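Fewer demonstrations, better stacks: results from the Hornov manipulation group

The manipulation group at Hornov has finished the first round of its block stacking study, and the numbers are good enough that the team plans to write them up in January.

The question was a simple one. When a robot arm learns a task by copying human demonstrations, how much does it matter which demonstrations it gets? Most groups collect as many as they can and train on all of them. Lorena Zapata and Anjani Kusuma wanted to know if a smaller set, chosen with some care, would do the same job.

They started with 300 demonstrations of one task: pick up a foam cube and set it on top of another. All of them were recorded by operators driving the arm by hand through the Kulkarni interface, which the lab has used since the Dingate project. A policy trained on the full set served as the baseline.

Zapata then wrote a filter that scores each demonstration on two things. The first is how often the operator stops or reverses direction. The second is how close the starting layout of the cubes is to layouts already in the set. Recordings with a lot of hesitation are dropped, and so are near duplicates. The filter kept 163 demonstrations and threw out the rest.

The policy trained on the smaller set did better than the baseline on cube positions it had not seen before. It was also less likely to pause above the first cube, a habit the baseline seems to have picked up from the operators. Training time fell as well, though Kusuma says that was never the point of the work.

"We kept finding the same pause in the recordings," she said. "People line up the gripper, wait a moment, then go down. The robot learned to wait too, and sometimes it never got past the waiting."

Not everything improved. When the cubes start very close together, both policies tend to knock one aside on the way down. Baltazar Cervantes went back through the recordings and found only 14 that begin with the cubes that close, and the filter had removed most of them as hesitant. Operators slow down when space is tight, so the score treats careful driving as poor driving. A revised version will judge hesitation against other demonstrations with a similar layout. 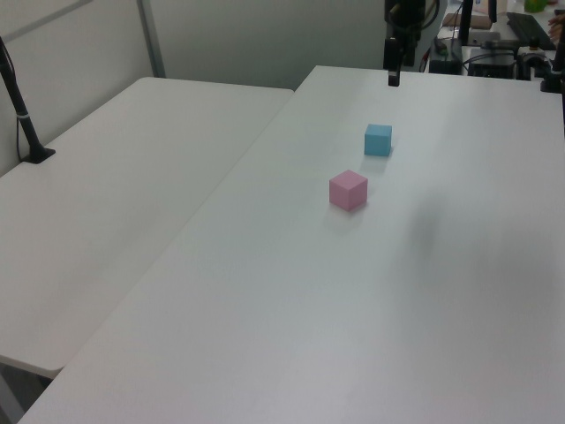
The stacking setup, with a pink and a blue foam cube on the table, with the gripper at the far edge.

The second round will use 3 operators who have not driven the arm before, to see if the filter holds up with beginners. Lauri Pesonen is setting up the sessions. Ye-ji Pyo is preparing the filter code and the scored demonstrations for release to partner labs, starting with the group at Tudummont, which has asked to try the method on a drawer opening task. Other labs that want early access should write to her directly.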